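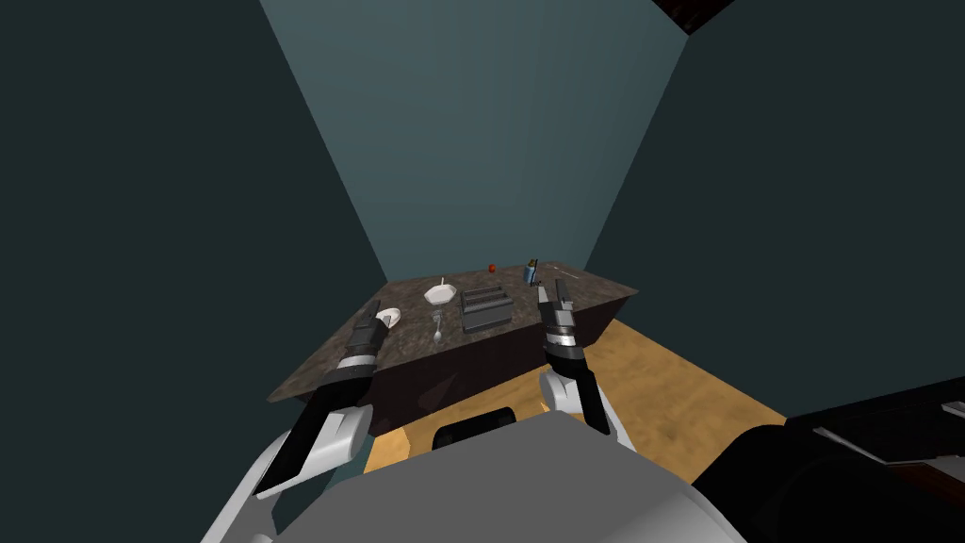 Aaltonen的开放日把最长的一段时间留给了一次故障。我报名时看到的日程上写的是“厨房整理任务演示”，到了现场，接待的人发了一张改过的单子，第二项变成“三月停机事件说明与复现”。同去的有做食品包装线的，也有两位职业学校的老师，一共14个人，分两组，我在第二组。

公司在一栋旧仓库的二层，楼梯口要换访客牌，手机可以带，实机区不许拍。先去的是仿真室，负责讲解的是Saimi Väisänen，她管测试。房间里一排工作站，墙上一块大屏，跑的是他们自己的仿真环境，叫Filleck。双臂机器人型号是Herura，控制软件叫Flolum。他们的规矩是新版本的Flolum先在Filleck里跑满72小时，没有严重告警才能装到实机上。

三月出事的那个版本跑满了72小时，也没有严重告警。

Väisänen先放任务本身。厨房任务的内容很普通：台面上有碗、盘子、勺子和一些杂物，机器人要按指令拿起某一样，送到指定位置。两条手臂各有一个夹爪，可以同时动作，控制软件负责让它们互相避开。她说客户最关心速度，测试组最关心的是放下和松开这两个动作，因为抓取失败通常当场就看得出来，松开的时机错了，后面几步都会跟着错。
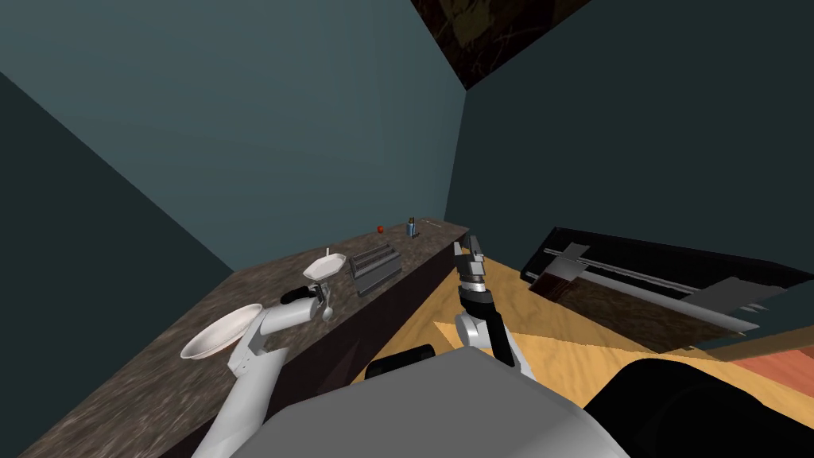

Filleck中的厨房任务：左臂夹爪夹着一把白色勺子，右臂夹爪张开，指尖朝上。

三月的故障出在状态判断上。Flolum判断“已夹住”要看两个信号，一个是两指之间的距离，一个是电机的受力。那一版为了缩短等待时间，改成任意一个信号满足就算夹住。仿真里手指碰到物体时受力读数很干净，没有问题。实机上不一样，手指从侧面擦到碗沿，受力会短暂升高，软件就记为“已夹住”，手臂随即抬起，去执行运送动作。碗还在台面上，手指把它往外带。

那天实机测试做到下午，一只瓷碗被推下台面，碎片落在围栏里面。当班的工程师按了急停，右臂停了，左臂继续走完了当前一段轨迹才停。没有人受伤，围栏门是锁着的。左臂为什么晚停，是后来调查的重点，Väisänen说这件事比摔碎一只碗严重得多。

组里有人问晚了多久。她没有给数字，说记录设备的时钟当时没有对齐，给出来的数不可靠，报告里也没写。我觉得这个回答可以接受，不过提问的人显然不太满意，后来吃茶点的时候又问了一遍，得到的是同样的答复。

接下来是复现。他们在Filleck里加了一项设置，让手指的接触读数带上和实机相近的噪声，再把三月那一版软件装回去，只在仿真里跑。屏幕切到夹爪附近的视角，可以很近地看手指和碗的相对位置。
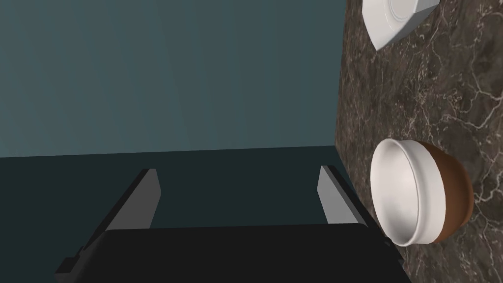 夹爪近处视角：两指张开，右指靠近碗沿。

Väisänen让我们注意手指的内侧面。正常抓取时，碗沿应当进入两指之间，两侧的垫片先后接触，再一起收紧。如果手指偏到一边，就可能只有一侧碰到碗。旧版软件分不清这两种情况。按她的说法，加了噪声以后连续跑了100次，有大约20次出现误判。不加噪声时一次也没有。也就是说，当初那72小时的测试再延长多少都查不出来。

一位老师问，为什么不把夹爪上的传感器换成更好的。回答是换过一批，误判少了，但没有消失，而且旧夹爪已经交给客户的还在用，最终还是得从软件上改。现在的版本要求两个信号同时满足，并且手臂抬起一小段之后再检查一次，检查不通过就原地停下，等操作员处理。代价是每次抓取都变慢了，慢多少她同样没有说。

茶点之后换到实机区，讲解的是Lenni Hämäläinen，负责现场安全。他先讲急停。三月的时候，两条手臂的控制器由同一个急停按钮触发，但信号到左臂要经过Flolum的一个软件模块转发。模块当时正忙着重新规划轨迹，转发被排在了后面。调查之后他们拆掉了这一层，急停现在直接接到两条手臂的安全回路上，软件只接收通知，不参与停机。

他把接线柜打开给我们看了改过的部分，新线是黄色套管，旧的走线槽还留着，里面空了。做包装线的那位问有没有在其他设备上查过同样的问题，Hämäläinen说查过，另有一台样机的接法相同，已经停用，等改完再开。

实机演示只做了急停这一项。两条手臂以低速空载运动，Hämäläinen站在围栏外按下按钮，两边都停了。他复位，换到另一个按钮再按，也都停了。随后他请一位访客来按，那位按得很轻，第一下没有按到底，手臂继续走，第二下才停。他顺便说明，这种按钮必须按到锁住为止，新员工培训时也常有人按不到底，所以他们把这一条写进了上岗前的检查表。

原定的实机抓碗没有做。他的解释是新版软件在实机上的验证还差最后一轮，签字之前不对访客开放。有人表示遗憾，毕竟路远。我没有意见，只是希望日程表能早一点改。

提问时间里我问了两件事。第一，仿真里的噪声参数从哪里来。Väisänen说来自实机记录，用的是几种瓷碗和塑料碗，金属餐具还没有做，勺子这类细长物体的数据尤其少。第二，客户那边是否知道三月的事。她说事件说明已经发给所有在用旧夹爪的客户，附有临时措施：降低抬升速度，围栏内不放易碎品。

访客可以领一份事件说明的摘要，共四页，前两页是时间经过，后两页是整改项目和负责人。整改表里有一项还标着“进行中”，就是各记录设备的时钟对齐。下一次开放日的时间没有公布，想参加的需要在他们的网站上登记，实机区要求穿包脚的鞋，我们这组有一位因为穿凉鞋只能隔着玻璃看。

本文写于2025年12月25日，根据现场笔记和那份摘要整理。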